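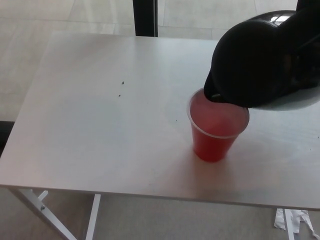

I went to the September open day at Skatdale expecting to be handed a leaflet and moved along, and I stayed until they started stacking the chairs! The talk I liked best was Rosângela Fontes on house rules for robots that handle drinks. Hers fit on one sheet. The arm slows down well before it reaches a cup, liquids get a table to themselves with no sockets or leads on it, and whoever is running the session keeps a hand by the stop button the whole time, even when it's dull (her word).

They colour the liquid on purpose, so that a spill shows up on a white top straight away.

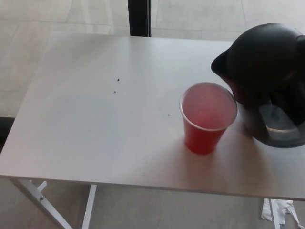 What really got me was the logbook. Every run goes in, good or bad, and they were up to 1,676 entries by the time I had a nose through it. Spills are written in the same pen as everything else, with the cup, the fill level and the grip setting. Wayne Perron from Hemano asked whether people fudge it, and Rosângela said the new starters do for a week or so, then they see how handy the bad entries are.

There were 32 of us in the afternoon group, a bit of a squeeze by the Caron stand, and I'd have liked longer for questions. I've come home with a copy of the sheet and plans to try the logbook idea in our own workshop.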